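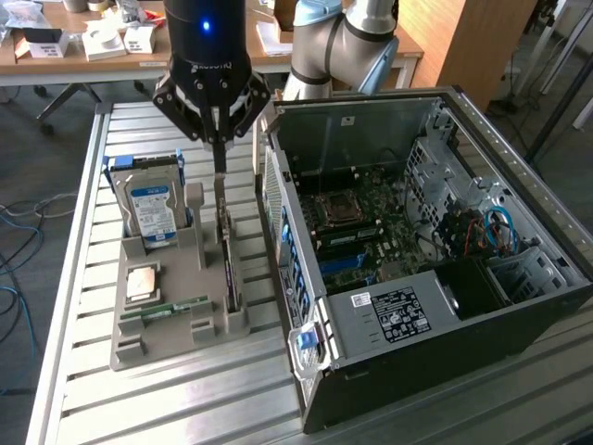
Computer parts in a gray tray, each one in its own slot.

Keeping small parts in order at home

When I open some device for repair, the biggest problem is always the same: after one hour I do not know which screw belongs where. My neighbor Gopinath Kulkarni repaired radios for many years and he taught me to prepare the table first and take the screwdriver second.

Use a tray with separate places. An egg carton is good for screws, an ice cube tray is better, as it does not tip over so easily. Fill the places from left to right in the order you remove the screws. When you put the device together, go from right to left.

Put a light-colored towel under your work. A small screw which falls on a towel stays there. On a bare table it jumps to the floor and you look for it until evening.

Memory modules and processors you should hold only by the edges. Before you touch them, put your hand on a bare metal part of the case. I do not wear a wool sweater for this work, also not in winter.

A hard drive does not like to be dropped, even from a low height. If you keep an old one in a drawer, wrap it in an antistatic bag and write on paper tape what is inside and the month, for example "family photos, April". Do not glue tape over the small air hole, if there is one.

For dust I use a soft paintbrush, 20 mm wide, and I keep it only for this. The vacuum cleaner I do not recommend close to the boards.

Screws that remain at the end go in a jar with the name of the device on the lid. I have 2 such jars from last year and one of them I already needed.

Next page: How to remove old glue from shelves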